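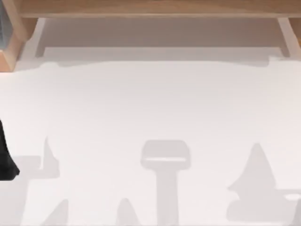
Scheduling of Small-Group Walking Tours with Rail Connections: Project Report

By the Tijani project group
2021-08-19

1. Background

Small tour operators that use public trains between stops have a planning problem which coach operators do not. A coach waits for its passengers. A train does not, and a group that misses one connection may lose a guided walk, a meal booking and the first hour of the next day. The usual remedy is to leave a large gap before each departure. Large gaps are safe but they take time out of the part of the trip people have paid for.

The project examined how long those gaps need to be. The route used throughout is a two-day rail and walking itinerary sold by Dulex, a small operator, with an overnight stop at Skaritmont. The planning tool written for the project is called Tijani. It is a spreadsheet with a short script attached.

2. Aim and scope

The aim was to replace the operator's fixed gap of 40 minutes before every train with a gap that depends on the stage before it. Cost was left out, as were accommodation and the choice of sights. Weather was considered only where it changed the walking speed of a group.

Two terms are used in a fixed sense. A "stage" is a walk between two booked events, for example from the old quay to the station. A "gap" is the planned time between the end of a stage and the departure of the train.

3. Data

Dulex supplied its guides' log sheets for the previous season. After incomplete sheets were removed, 149 stage records were left. Each record gives the planned start, the actual start, the actual end, the group size and a free text remark. Times were written by hand and most had been rounded to the nearest five minutes. No attempt was made to correct for this, so results in this report should not be read as accurate to the minute.

The remarks were sorted by hand into late start, slow walking, unplanned stop, and other. Where a remark fitted more than one class, the first cause mentioned was used. This is a weak rule. A guide who writes "left late, then toilets" has described two delays, and the second is lost.

Train departures were taken from the printed timetable. Late running of trains was not included. A late train helps the group at the point of boarding but may harm the next connection, and modelling both effects would have needed records we did not have.

4. Method

For each stage the overrun was calculated as actual end minus planned end. Stages were then grouped by type: morning walk, walk after a meal, and transfer with luggage. Within each type the overruns were sorted, and the gap was set at the value which covered all but the longest few, with a fixed allowance added for reaching the platform.

The platform allowance was measured on foot at Skaritmont and at Jorumitz, the junction where the group changes trains. At Skaritmont the platform is level with the street. At Jorumitz the group has to use a footbridge, and the lift takes few people at a time. The allowance for Jorumitz was therefore set higher, and was raised again for transfers with luggage.

Group size was first treated as a separate factor. It was dropped from the final version after it was found that the larger groups in the records had nearly all been on morning walks, so that the effect of size and the effect of time of day could not be told apart.

5. Results

Late start was the most common cause of overrun. It was more common than slow walking on every type of stage. Stages which followed a sit-down meal had the widest spread, and the remarks point to the bill as the reason in many cases. Morning walks overran little and some ended early.

For morning walks the 40-minute gap could be cut to 35 minutes with no missed train in the records. The saving is small. For stages after a meal the existing gap was too short, and Tijani recommends moving the meal to the far side of the train journey where the timetable allows. For transfers with luggage no change is recommended at Skaritmont. At Jorumitz the gap should be longer, or the luggage should be sent ahead.

A revised itinerary was drawn up on this basis. The first day now has its long lunch after the change at Jorumitz, and the evening walk in Skaritmont starts from the hotel door and not from the station forecourt. The second day is unchanged apart from the shorter morning gap.

6. Discussion

The records come from one operator and one season. The guides also knew about the fixed gap and may have used it up on purpose, by letting a stop run on when they could see there was time in hand. If so, a shorter gap would reduce the overruns too, and the recommended values are on the cautious side. This could only be tested by running the revised itinerary for a season and keeping the same log sheets.

The order of events had more effect than the length of any single gap. Moving one meal removed more risk than all of the changes in minutes put together. The script does not search for such moves. They were found by reading through the day plan and trying the alternatives by hand - a slow process, though workable for a trip of this length.

7. Further work

The log sheet should be changed to give each delay its own line with a start and end time. A column for the number of bags would be useful at Jorumitz. The script should warn the planner when a meal is placed directly before a train.

Appendix A gives the column headings used in the spreadsheet. Appendix B gives the revised day plan.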